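Home | Datasets | Documentation | Contribute | Contact

This site uses cookies to remember your display settings. By continuing to browse, you accept their use.

# Rilis Household Textile Care Survey - Data Card

## Summary

The Rilis Household Textile Care Survey records how households wash, dry, store and replace ordinary linens. It covers towels, dish cloths, bed sheets, pillowcases and table linens. Clothing is outside its scope. The data were gathered through a written questionnaire and a laundry diary kept by each participating household over nine weeks, beginning in February.

The release is intended for researchers in home economics, textile durability and domestic water use. It may also be of use to teachers who need a small, readable table for classroom work.

## Contents

The release consists of three tables in comma-separated format:

- `households.csv` - one row per participating household
- `items.csv` - one row per linen item enrolled in the survey
- `washes.csv` - one row per wash entered in a diary

The tables are joined on `household_id` and `item_id`. Both identifiers were assigned at random and carry no meaning. Item rows should not be read as a complete inventory of a home. Each household was asked to enroll five items in regular use and to follow those items only.

## Coverage

The survey includes 59 households in two districts, Trakudano and Stamora. Trakudano consists mostly of apartment buildings with shared laundry rooms. Stamora has a larger proportion of detached homes with private machines and outdoor drying lines. The districts were chosen for this contrast, and the sample does not represent any wider population.

Participation was limited to adults who do at least part of the laundry in their home. Households that use a commercial laundry service for all linens were not eligible.

## Item Categories

Each enrolled item is assigned a category, a fabric group and a storage method. The fabric groups are terry, waffle, plain weave, knit and other. Participants chose the group themselves with the help of a printed guide. Where a participant was unsure, the value `unsure` was kept and was not corrected later.

Storage method takes one of the following values: `flat_fold`, `roll`, `hang` or `loose`. The value `flat_fold` applies to any item put away in a folded state, whatever the number of folds. Color is entered as free text, and users should expect the same shade to appear under several names. 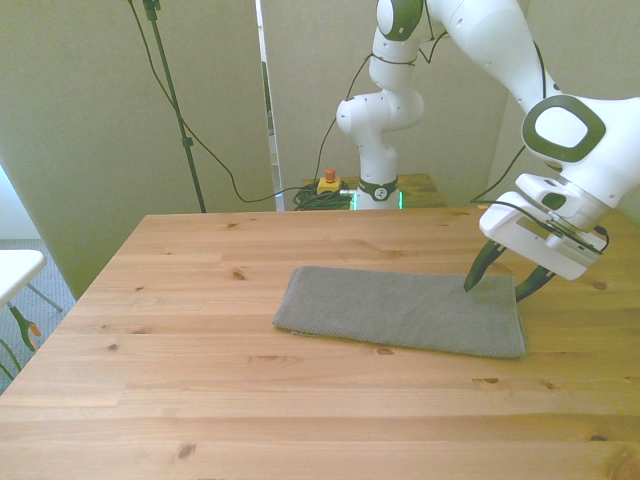
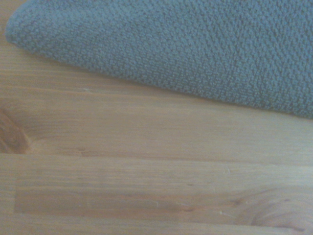 Folded textured cloth on a light wooden surface.

## Wash Records

A wash record contains the week of the diary, the water temperature setting, the type of detergent, the use of fabric softener and the drying method. Temperature is stored as the label printed on the machine dial - for example, `warm` - and no attempt was made to convert labels to degrees. Machines differ, and a conversion would suggest a precision that the diaries do not have.

Blank fields mean that the participant left the entry empty. They should not be treated as a negative answer. This applies in particular to `softener_used`, where blanks are frequent.

## Known Limitations

Diaries rely on memory. Some participants filled in several washes at one sitting, and the order of washes within a week may therefore be unreliable. The survey period does not include summer, when outdoor drying is more common in both districts.

The `replaced` field records whether an item was retired during the survey. It does not record the item's condition, and it should not be used alone as a measure of wear. Items given away or moved to other uses, such as cleaning rags, are also marked as replaced.

In the Stamora portion, a printing error on the first diary form omitted the tumble dryer option. The affected rows carry the flag `form_a` and should be left out of any comparison of drying methods.

## Privacy

Names, street addresses and dates of birth were removed before the tables were prepared. Free-text comments were read in full and are released only where they contain no personal details. Users must not attempt to identify any household by combining this release with other sources.

## Access and Citation

The tables are available at no charge for research and teaching. Commercial users are asked to submit a written request through the Tavares Data Office, which maintains the release. Published work should cite the survey by its full title and state the version used.

Corrections may be submitted through the contact page. Please include the table name, the row identifier and a short account of the error.

Last updated: Tuesday, December 7, 2021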